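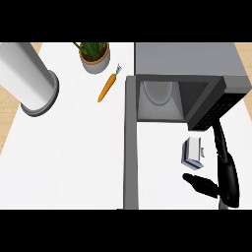 The simulated kitchen: carrot on the counter, small white box by the microwave, gripper close by.

Come help us find out which gripper people can drive best

Hi, I'm Nnamdi Okoro, and I run the gripper comparison at Ornitz. I'm looking for people who will sit down with a controller in their hands, steer a robot arm around a pretend kitchen, and tell me what drove them up the wall. You don't need to know a thing about robots. If you do, that's fine too, but please mention it when you write so I can put you in the right group.

We're testing two grippers against each other, Gimari and Plustari. Gimari is the one we've used for ages and Plustari is the newer design, with longer fingers and a softer grip setting. On our bench tests they come out so close that I can't pick between them, and the bench tests don't tell me what I want to know anyway, which is how they feel when a regular person is at the controls and wants to get a box off a counter without knocking over the plant.

Everything happens in simulation, so relax - you can't break anything! Drop the box, bang into the microwave, send the carrot flying, we just hit reset. I've done all of it myself, some of it in front of visitors.

What a session looks like

You come in, I get you a drink and we do a short practice run so you can get used to the controls. Then you do 12 tasks with one gripper, take a break, and do the same 12 with the other. They're little kitchen jobs: pick something up, move it over, set it down where we ask. The objects get shuffled between runs, so there's nothing to memorize. Half the group starts with Gimari and half with Plustari.

You'll also switch views partway through. One camera looks straight down at the counters and the other sits low, near the fingers. People have strong feelings about this! I like the overhead view, but I lose track of how high the fingers are, and our pilot folks complained about exactly that. If you have an opinion by the end, I want to hear it, even if it's a grumpy one.

After each set there's a short form about how tired your hands are, how much you trusted the gripper, and which tasks you'd happily never do again. Then we chat for a few minutes and you're done. The whole visit is two hours, break included.

Who I'm looking for

- Adults, 19 or older
- Comfortable looking at a screen for a while (glasses are fine)
- Able to use a two-handed controller. If that's tricky for you, write me anyway - we have a one-handed setup and I'd love to get more people on it
- No gripper testing with us in the past year

I have 29 places. I'd really like a mix of ages, and I'd like plenty of people who never play video games, because the pilot was pretty much all gamers and they made both grippers look easy.

Pay and practical stuff

You get $60 for the visit, paid the same day, and you get it all even if you stop early. Sessions run through June at the Qureshi Building, second floor, starting at 9 a.m., 1 p.m. or 5 p.m. Parking behind the building is free and there's an elevator just inside the side door.

We record the controller movements and what happens in the simulated kitchen. We don't film you. Your form answers are stored under a code, and your name stays on a separate list that only I can open. The recordings go in with the 3,000 runs we already have from scripted tests, so we can see where people and scripts get stuck in different places.

How to sign up

Call the Ornitz front desk and ask for the gripper study, or drop by and leave your name there. Let us know which start times work for you, whether you're left- or right-handed, and how often you play video games ("never" is a great answer). I'll call you back myself with a time and a copy of the consent form, so you can read it at home first.

Bring a friend if you like, as long as they sign up too. You'll just have to go in separately, and no giving away the tasks in the hallway!

Nnamdi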